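October 2026, Thursday night

I came home with a stiff neck again, but I am in a good mood. We are now at 1136 examples in the Cendamness set, and I made 90 of them today. Keisha made the others this week and she is faster than me, I must admit this.

Today was again the egg task. The instruction is always the same: approach, close the fingers, lift, put down in the bowl. It sounds like work for a child. But I have to move the arm slowly and without stopping, and if I hesitate, the hesitation is also recorded. Ifeanyi says the model will learn my nerves together with my hands. In the morning I deleted nine episodes where I waited too long before closing.
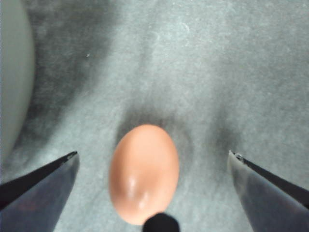 After lunch Anoma asked us to change the starting position more often. She looked at the data from June and found that we almost always put the egg in the same place, so the policy went to that place even when the egg was somewhere else. I felt a little ashamed, because many of those were mine. So now I turn the egg before each episode, and sometimes I leave it closer to one finger than to the other. It makes the approach harder - I have to correct sideways at the last moment - but Anoma says these corrections are exactly what she wants to have.

I also asked if I should keep the attempts where the grip slips and I try again. She said yes, with a label. Marlene does not agree, and they discussed it for 40 minutes while I sat with the controller in my lap and drank cold tea.

Tomorrow Keisha has the morning and I start after her. I must remember to write the labels in the same style as she does, and to buy bread.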